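Chapter 4
Stock and Where It Sits

Learning goals

By the end of this chapter you should be able to define inventory, work out a reorder point, and explain why two shops with the same sales can tie up very different amounts of cash.

Opening case: Morkent

Anum Dogar opened Morkent, a small shoe store in Drallotmont, with 500 pairs in stock and no written plan for replacing them. In her first July she sold out of the two most popular sizes and had to turn customers away. The back room was still full. She had plenty of shoes — just the wrong ones.

Her supplier, Pacheco, needed 19 days to fill an order. Dogar had been placing orders when a shelf looked low, and by then it was too late. 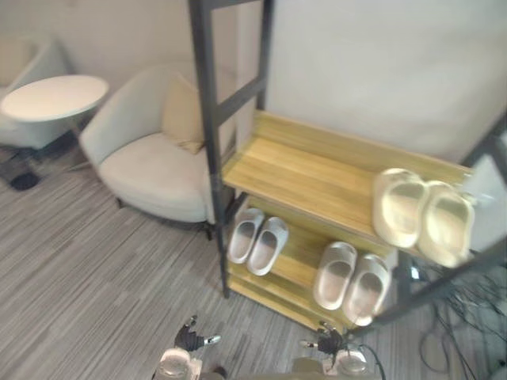

Inventory is the goods a business holds for sale or for use in making something to sell. In accounting it is counted as an asset, but it also has a cost, which includes rent for the space, insurance, and money that could have been spent elsewhere. A retailer keeps part of its inventory on display and the rest in storage. Open shelving puts the display stock in plain view, as with the cream slides on the upper shelf and the other pairs on the shelf under them, but it says nothing about what is in storage or on its way from the supplier. For that, a store needs records.

4.1 Two kinds of cost

Holding costs rise with the amount of stock on hand. Ordering costs rise with the number of orders placed. A manager who orders often in small amounts pays more in delivery and paperwork. One who orders rarely pays more in storage, and may be left with goods that have gone out of style.

Josué Conceição, a buyer for the Povholm chain, reviewed one year of sandal orders and found that the company had spent $2,871 on delivery fees for 27 separate shipments. Several had been placed within days of each other by different stores.
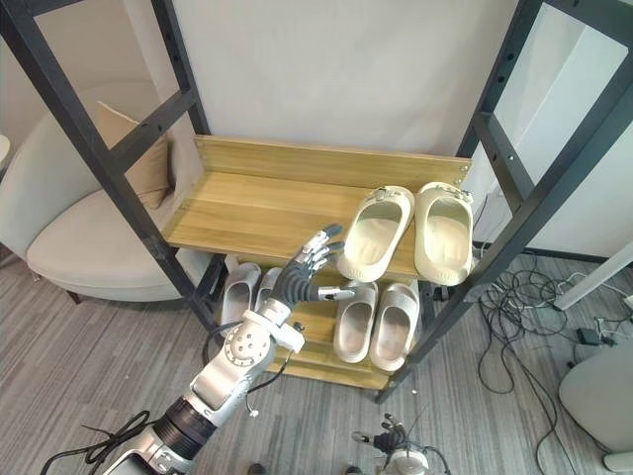 4.2 The reorder point

The reorder point is the stock level at which a new order should be placed. To find it, multiply average daily sales by the lead time in days, then add safety stock — the extra units kept in case sales run high or a delivery is late.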